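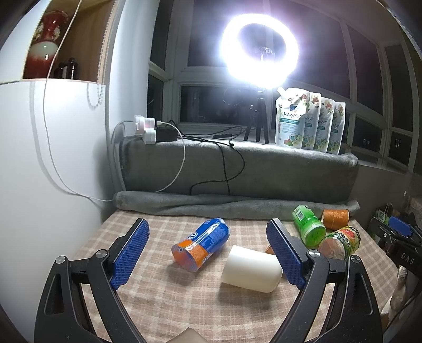

Bottles on the plaid cloth, jaws open.

Re: Can a machine clear a table yet?

rey_shopfloor
Posted April 17, 2024
Bottles lying on their sides are the test I'd use. On a hard bench they roll as soon as you touch them. Cloth helps a little.

Zodix
We run a two-finger arm at work for capping jars. It does fine until a jar shows up on its side, then somebody has to walk over. I wouldn't pay for one at home.

trarnulari
Capping jars is a fixed station. Clearing a table is slower but you can wait for it. I'd let it take 10 minutes if I don't have to be in the room.

Zodix
And when it squeezes a soft bottle with the lid half on?

trarnulari
Then I wipe the table. I do that now with kids.

Rovero
Clear plastic is harder than soft plastic in my experience. Ours kept missing it under a bright lamp. Printed wrappers were no trouble.

rey_shopfloor
Same here. We taped the clear ones for about 2 months. Shop floor yes, kitchen not yet.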